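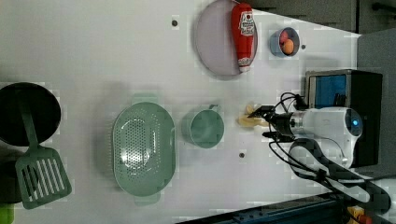
Gripper at the yellow test piece, beside the green mug.

Comparing Two Grippers on a Kitchen Tabletop

The following procedure is used at Fercombe to compare parallel grippers before one is assigned to a longer project. It requires one arm, one set of objects and most of a working day.

1. Fix the layout. Place the plate, bowl, colander, mug and pan on the table and record their positions. The same layout serves both grippers.

2. Set the closing force. Begin at the lowest setting that holds the mug without slipping. Write the value on the trial sheet and leave it unchanged until the object set is complete.

3. Run the pick trials. Each gripper receives 11 attempts per object. An attempt counts as a success when the object is lifted, held for four seconds and set down inside its target area. Dropped objects are returned to their marks by hand.

4. Repeat near the toaster oven. Reaching over a fixed appliance tests the wrist as much as the fingers. Reduce the arm speed for the first pass and keep one hand near the stop button.
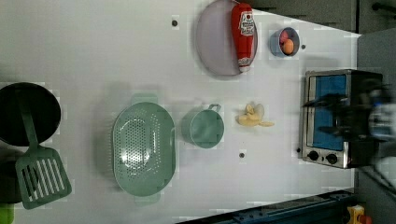

Hala Kanaan advises running this step with the finger pads wiped down beforehand, and adds that the Piltura pads lost grip on smooth plastic well before the end of her own series – she now changes them after 178 cycles.

5. Change the gripper. Recalibrate the tool center point before the first trial. Skipping this step accounted for most of the failed runs in the October comparison.

6. Review the results. Compare success counts object by object before looking at the totals. A gripper that does well on round fruit may do poorly on a flat spatula handle.

Trial sheets should be filed with the pad type and cycle count entered in the first two columns.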